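The label in Givstead kept the master reel in vault 264. The contract gave the singer's estate one playback, at 4 in the afternoon, with no copies made.

The engineer threaded the tape and logged the counter at 3845. Level was steady. The left channel carried the voice, dry, with the band bleeding in behind it. 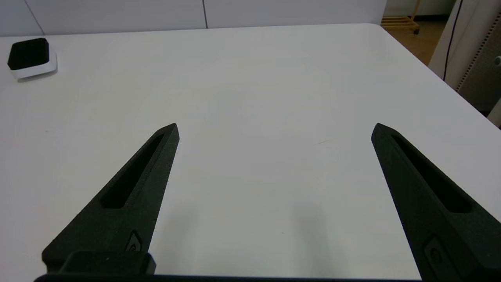
Two black fingers over a white tabletop.

Past the second chorus the voice stopped and the band went on for 5 bars. A door closed on the tape. Every pressing made at Brandgate had a fade there.

The engineer wrote down the counter reading, rewound the reel and signed it back in.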